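Giving up paper towels

I stopped buying paper towels in March. We were going through a roll every few days, and I wanted the shelf space back.

I cut up old sheets and two worn bath towels for rags. They live in a drawer by the sink, and the dirty ones go in a bucket under it. Paraschiva Grecu told me to skip fabric softener. 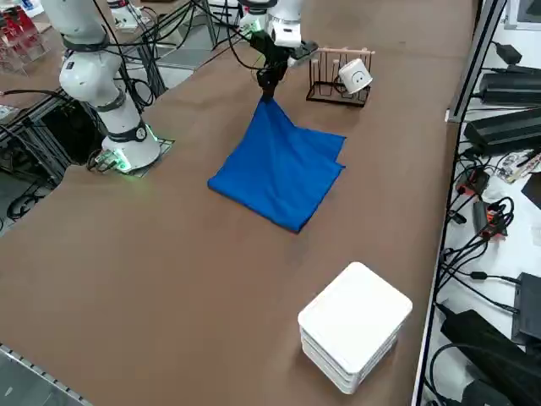

Washing them adds one small load a week. I hang them by one corner, pinched up like the bright blue cloth, and clip the next one beside it. Bacon grease still gets newspaper.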